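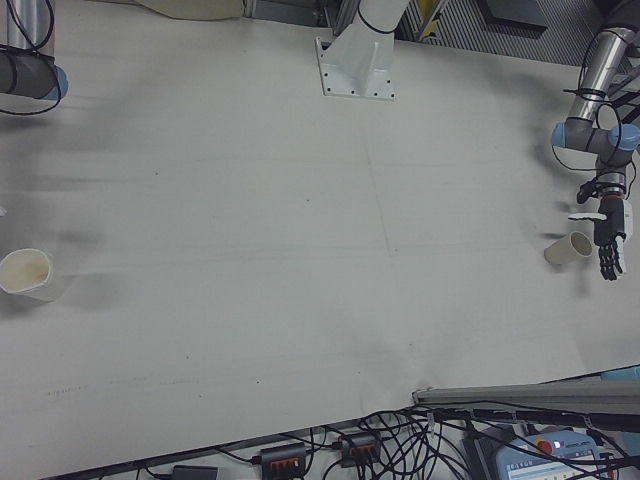

*Right hand, fingers down, beside a paper cup lying on its side.*

# Unuma five-digit hand, pair, on a two-arm bench

Reviewed after 12 weeks of evening use in the shared workshop at Marnilmont. Bought as a left and right pair at full price. Elin Skyrme did the wiring, I did the mounting and most of the tuning, and the notes below are from both of us.

## What comes in the box

Two hands, two wrist adaptors, two cable looms and a printed sheet with the bolt pattern. There is no power supply. The looms were too short for our arms by the length of the last joint, so we made up extensions. Farnance sells a longer loom, but it was out of stock until November and the price was hard to justify for cable and two plugs.

The adaptor fitted our arm flange without drilling. The dowel hole was tight and needed a light pass with a reamer on the left unit only. Torque figures are given for the adaptor bolts but not for the four screws that hold the hand to the adaptor. We asked, and had an answer in two days.

## Setup

Allow a full evening for each hand. The homing routine closes every finger to its stop and then opens it, and it will fail if the loom is pulling on the wrist. Leave more slack than looks tidy. We strapped the loom to the arm in wide loops and the homing faults stopped.

The setup software is plain and works. It ran on the older of our two laptops. Settings are stored in the hand, so swapping computers doesn't lose them. Finger speed, closing force and thumb angle can all be set per grip. Names for saved grips are limited to 7 characters, a strange limit that we ran into at once.

## Grip performance

We tested on drinkware, as it is cheap and the shapes vary. Each run was 100 attempts with the same start position and no adjustment between attempts.

- **Ceramic mug, upright.** Missed 2. The curled grip suits a rigid wall and the default force is fine.
- **Paper cup, upright.** Missed 9 at default force and dented most of the rest. After lowering the force and slowing the last part of the close, missed 4 with no dents worth noting.
- **Paper cup on its side.** Missed 31. The fingers come down from above and the thumb has to get under the curve of the wall. If it touches early, the cup rolls. A steeper wrist angle helped, but I would not call this solved.

The fingertips are smooth and could use more friction. Thin rubber sleeves from Bastos improved the paper cup results, at the cost of a slightly wider fingertip. They wear through and need replacing.

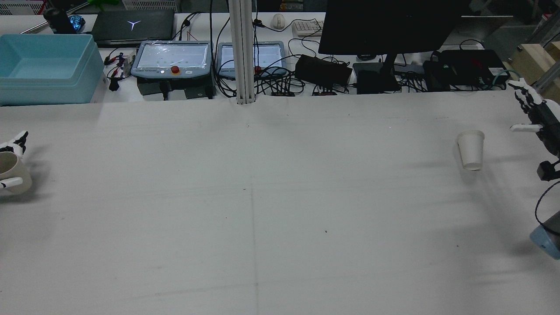
## Reliability

One fault so far. The ring finger on the left hand stopped reporting position after 200 cycles of an overnight test. The connector at the knuckle had backed out. It pushed home with a click and has stayed there. I have since checked the same connector on the right hand, and it was seated properly.

Heat is not a problem at normal duty. Holding a mug closed for long periods does warm the palm, and the software will drop the force if this goes on. The change is logged but there is no alarm - worth knowing if the thing being held is heavy.

## Noise and cleaning

The drives whine at high finger speed. It is tolerable with other people working in the room, less so late at night. Dust collects in the finger joints and comes out with a soft brush. The white covers mark easily and wipe clean with a damp cloth.

## Support

Honeylyn Abella answered all three of our emails and sent the missing screw torque as a marked-up drawing. The online manual has not yet been changed to match it.

## Verdict

Good mechanical quality, fair software, poor looms. Recommended for rigid objects at bench scale. For thin-walled items, plan on buying sleeves and spending time on the force settings. I would buy the right hand again and wait on the left until the knuckle connector has some kind of latch.

Rating: 7 out of 10.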